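November 23, 2024
By Gumaro Maldonado

Loose finger pads on a printed gripper

A finger pad on our bench gripper came off in May while the arm was lifting a jar. The jar dropped a short distance and the motor kept closing until the current limit tripped. The cause was a brass insert that had pulled partway out of the plastic, so the screw felt tight but was clamping nothing.

Switch off at the wall before putting a hand between the fingers. The stop button on the Kutelard controller holds position under power and is not an isolator. Unplug the motor lead as well if the arm shares its supply with other tools.

Try each pad by hand, then look at the inserts. The rim should sit flush with the plastic or slightly below. An insert that turns with the screw has to be replaced. Reheating it in the same hole held for two days on ours and then let go again.

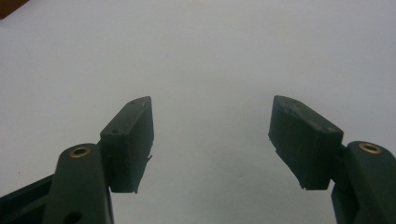
Trim burrs and strings off the pads with a sharp knife, cutting away from your fingers. A flake on the gripping side keeps the pad from seating flat against the work, and the load then goes through one corner. Do not sand the whole face to get rid of one burr, or the two pads will no longer meet square.

Set new inserts with a soldering iron and let them cool fully before fitting a screw. Tighten by hand with a short driver. Ksawery Chmielewska used a cordless driver on the first set and stripped 2 of them.

Run the gripper open and closed with nothing in it for 67 cycles at low speed, then check the screws again. Our log had reached 3750 cycles when the pad failed, with no inspection entered. We now check every week and write the result on the card beside the switch.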